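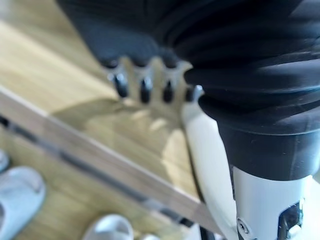
Figure 2. Light wooden floor in daylight, honey-beige, with the grain faint and running diagonally on the left.

4.2 What people call a pale floor

I went into this part of the study thinking the color words would be the easy bit. We had 1002 floor entries from homes in Plolovville, each with a short answer in the resident's own words, and I figured I'd sort them over a weekend with a pot of coffee. Well, no! The dark floors behaved themselves (people say "dark brown" or "walnut" and move on), but the pale ones were all over the place, and I ended up giving them a section of their own.

Take the tone in Figure 2. I'd call it honey-beige, and that's how it went into my notes. Kamlesh Tripathi coded the same group of floors separately and wrote "light honey" for most of them, while Éabha Lenihan liked "sand" and stuck with it through both passes. We spent a whole afternoon on this, and I still think sand is too gray for a floor with that much yellow in it. In the end we merged the three labels into one category, "warm light," and kept the original wording in a separate column so anyone who sides with Éabha can split them up again.

Daylight makes the whole thing messier. Where it washes across a floor, the brightness shifts softly from one patch to the next, and the residents clearly noticed this at home, too. One woman in the Nakum apartments told us her living room floor was "butter until lunch and then just wood," which I love and had no idea how to code. (It went under warm light, with a note.) We had asked people to describe the floor as it looked while they were filling in the form, but plenty of them told us how it looked in general, or how it looked when they moved in, and I can't always tell which.

Grain was the other surprise. I had expected people with a faint, linear grain to skip the question altogether, and a lot of them did, but the ones who answered had plenty to say about direction. Some liked it running toward the window, some wished it ran the long way down the room. Manaia Prendergast had warned me about this back in May, when we were testing the form on the Iris Street homes, and I left the question as a plain yes or no anyway. That was a mistake on my part. The free-text box saved us, and the comments pulled from it are in Appendix B.

One last thing on coding before I get to the rugs. When a floor was listed as wood but the resident didn't say what kind, we left the species blank. Color alone is a poor guide to it, and I didn't want my own guesses sneaking into the table. The same goes for finish. Blank cells in those two columns mean we weren't told.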